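Our robotics club has one semester to get a two-armed robot to clear up a classroom after class. I am the faculty advisor, so I sign forms and get asked where the tape is. A thread.

1/ The class is called Masside, after the street we used to meet on. There are 4 students and 2 arms, and the arms are the ones who show up on time.

2/ Jolien Postma wrote the project plan in April. It said "week one: robot tidies table." We are past week one. We have a lovely document on what the word "tidies" means, with a section on whether pushing something onto the floor counts. (It was a close vote.)

3/ Current task: pick one thing up off the green board, put it down somewhere else on the green board. Cables are the hard part. A cable has no proper shape, and whatever shape you taught the robot yesterday, it has a new one today. Lieven Groen calls this "the spaghetti chapter" and has asked to be moved to another chapter. 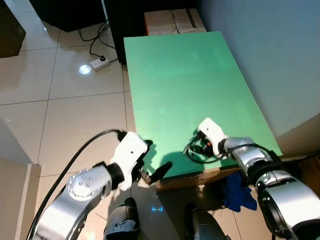
4/ How we teach it: a student drives the arms by hand through the task, we record that, and then the software tries to copy the student. This means it copies everything. Trinidad Dumlao likes to pause before she grabs something, to think. The robot now pauses before it grabs something. I doubt it is thinking.

5/ We have 55 good recordings. Britta Lindemann read that somebody else used 3000 for a similar job and has been reading that number aloud at intervals ever since. I said quality matters more than quantity, in the voice of a man who has no quantity.

6/ What counts as a good recording, according to the sheet on the door: both arms start from the same pose, no bumping, no laughing so hard you shake the controls. The last rule has a name attached to it and the name is mine.
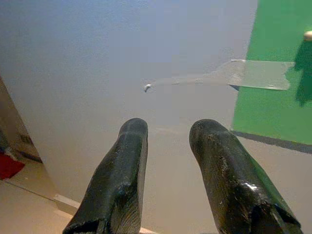
7/ Small things are where my confidence goes to die. A pen, fine. A sponge, lovely, very forgiving, I'd recommend a sponge to any beginner. Then you get down to something the size of that little white bit sitting between the fingertips and the whole room starts holding its breath. A millimeter off and you close on nothing, very firmly. Lieven wants softer fingertips. Jolien wants better calibration. I want to go back to the sponge.

8/ We did try softer fingertips, by the way. Maarten Stevens, who teaches next door and can't leave a problem alone, cut some from a rubber jar opener. Great grip! So great that it wouldn't let go, and "put it down" is half the assignment.

9/ Then there's the demo. The department does an open evening and we have a slot right after the Bollden team, whose robot sorts mail. It sorts mail very well. I've asked to go before them and was told the schedule is final — it is written in pencil.
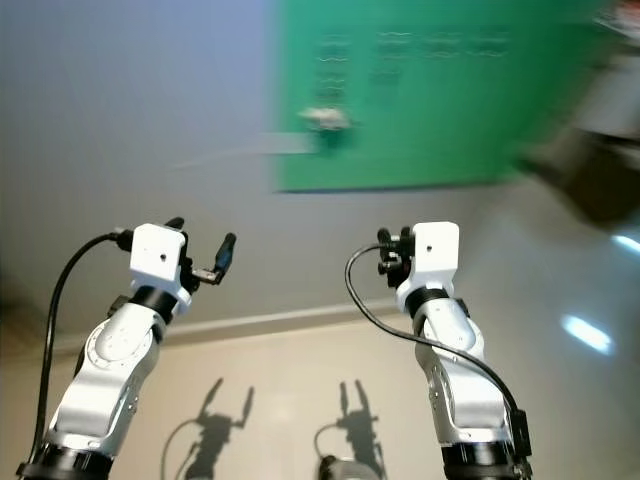
10/ So the plan for the slot is modest. One pick, one place, then Trinidad takes questions while Britta quietly resets everything for a second go. If both goes fail we show the graph. It's a good graph. It goes up for most of its length.

11/ Grading, for those asking: I mark the logbook, and the robot's success rate doesn't come into it. Best entry so far is Jolien's, which reads in full: "Changed one number. Much worse. Changed it back. Still worse." I gave it top marks and wrote "welcome" in the margin.

12/ Next session we're on two-handed passing, left gripper to right gripper. If you've done this with students and have tips, my replies are open. If your tip is 3000 recordings, Britta got there first.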